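# Grider teleoperation review, minutes

August 18, 2025

Present: data collection, controls, annotation. Apologies from safety, comments received in writing.

**1. Previous actions**

Latency logging on the Karka leader arm is closed. Timestamps from leader and follower now share one clock. The gripper calibration note is still open and carries over.

**2. Status of demonstrations**

Target for the plate task remains 1000 accepted episodes. 333 are accepted to date. Controls asked whether the hand-guided episodes recorded in May can be merged with the remote-control set. Annotation objected: the operator's hand shows in the wrist view in many of them, and the speed profile differs. Agreed to keep the two sets separate and train on the remote-control set first.

**3. Rejected episodes**

14 episodes from the last batch were rejected. Most had the operator closing the fingers before reaching the rim, then reopening. Annotation wants these kept under a separate tag as recovery data. No decision; Irine configuration has no field for it yet.

**4. Start pose and wrist view**

Start poses vary too much between operators. Controls proposed a fixed start with the fingers closed, low over the near edge of the plate. Annotation noted that the left finger then hides part of the front rim, and that glare on the dark sheet is strong on the left side. Exposure to be locked for the next batch.

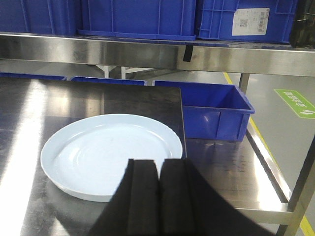
*Fig. 1. Wrist view, fingers together at the near edge of the plate.*

**5. Actions**

- Controls: write the fixed start pose into the Jaber launch script.
- Annotation: draft a tag for recovery episodes.
- Data collection: record 10 trial episodes with locked exposure, before any full batch.
- Controls: finish gripper calibration note (carried over).

Next meeting to be set once the trial episodes are in.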